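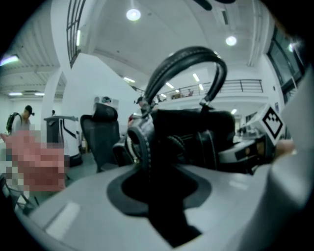

Posted by the finance desk at Olvera | February | 3 min read

Archive > Small Company Finance > Handover between finance chiefs

Re: How long should the old and new finance heads overlap?

The person at Roda wrote:

> We're a boatyard supplier with 70 people on payroll. Our finance director
> is moving over to run the whole company in the spring, and the board has
> picked someone from outside to take the finance seat. They've never worked
> in anything marine.
>
> The board wants a two-week overlap. I'm the controller and that feels thin
> to me, but I don't want to look like I'm dragging my feet. Did any of you
> go through the same kind of move? Also, who signed the bank forms in the
> meantime?

Oh, I'm so glad you asked this, because we did nearly the same thing at Olvera last year and I've been wanting to talk about it ever since!

Our finance chief moved up to chief executive and the replacement came from Lomska, a packaging firm with no connection to our business at all. I was nervous. Then I got to watch a really smart person ask why we book deposits the way we do, and I couldn't give a good answer, and we ended up fixing it. So please don't worry too much about the marine part. An outsider picks up the seasonal stuff fast if you sit them down with a full year of monthly cash balances (the ugly months too) and let them ask whatever they like.

On the overlap: we had 12 weeks on paper. In practice the old chief was pulled into customer meetings almost right away, so the useful part was much shorter. What saved us was blocking out both calendars for the first month-end close and the first covenant report. If your board is set on two weeks, I'd ask them to put those two weeks across a close. You could split them, too, one week at the start and one at the first quarter-end. Our board was perfectly happy to move dates once we showed them the close calendar.

Now the bank forms. Start early! We have 2 banks, and one of them wanted a certified board resolution plus the new person's ID before it would even open the file. That took around 51 days. The other one was done before lunch. For the gap, the board passed a short resolution keeping the old chief as a signer until the new mandate was live, with me as second signature on everything. Our auditors were fine with it, though yours may want a say, so call them first.

A few other things that had the old chief's name on them and got missed the first time:

- the tax portal administrator account
- the insurance renewal contact
- the lease guarantee on the paint shed
- approval limits in Grina, our purchasing system, where invoices sat in the old chief's queue until a supplier called

As for looking like you're dragging your feet, I don't think you will. You're the one who knows where everything is, and the new director is going to be thrilled to have you. I kept a running list of open questions in a shared sheet and we went through it every morning with coffee, and I loved those mornings. We still do it before each close.

I can send you the text of our interim signing resolution if it would help, just write to me off list. And please come back and tell us what the board says about the dates!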